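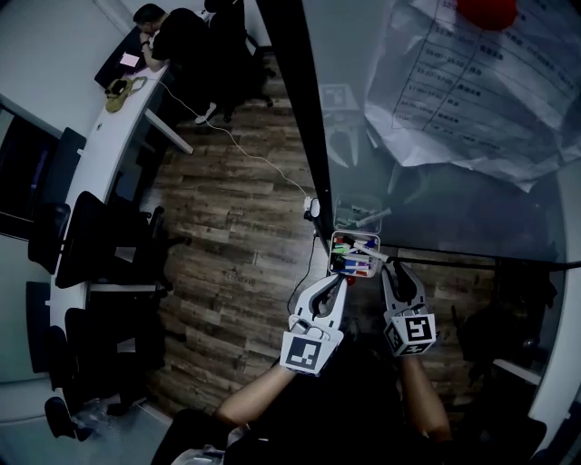 Lorraine Bellamy said that customers had been asking for a refillable hand cream for a long time, and that they wanted one which did not cost more than the jar it replaced.

Her remarks accompany the announcement by Skinard that its Mansilla hand cream will be sold in refill pouches from September. The pouches will be available first at the company's shop in Cusik and then through its 61 stockists.

The Mansilla cream has been sold in a screw-top glass jar since the range began. The jar will stay on sale in its present form and at its present price. Each pouch holds enough cream to fill one jar, and will be priced at 80 per cent of the cost of a full jar. The formula is unchanged, including the fragrance-free version for sensitive skin.

Trial period

Skinard tested the pouches with 825 regular customers over the spring. Those taking part were asked to refill a jar at home and to report on spills, waste and the condition of the cream after opening. The most frequent complaint concerned the first pouch design, which had a wide corner spout and left a good deal of cream in the fold at the bottom. A narrower spout was fitted for the second half of the trial and has been kept for the finished product.
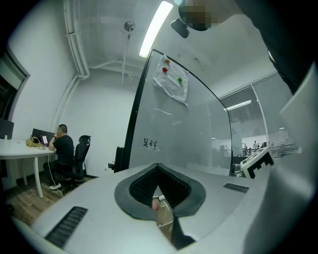
White housing with black slotted grilles.

A number of customers also asked for clearer advice on cleaning. Jars should be emptied, washed in warm soapy water and left to dry fully before they are refilled - a damp jar may shorten the life of the cream. New cream should not be added on top of old. These instructions will be printed on the back of every pouch, together with the batch number and a space for writing the date of opening.

The company has confirmed that hand cream is the only product included at this stage. The Mansilla face cream and lip balm will continue in their current packaging while further tests on shelf life are carried out.

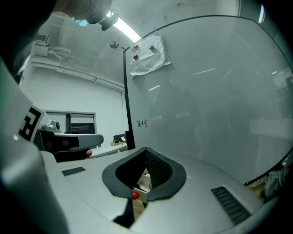

Returning empty pouches

Empty pouches cannot be placed in most household recycling. Customers may return them to the Cusik shop or to any of 11 stockists that have agreed to hold a collection box. Pouches should be squeezed flat with the cap on, and need not be rinsed. A list of collection points will be displayed in the shop and on the Skinard website before the pouches go on sale.

Enquiries from stockists should be sent to the trade desk at Skinard.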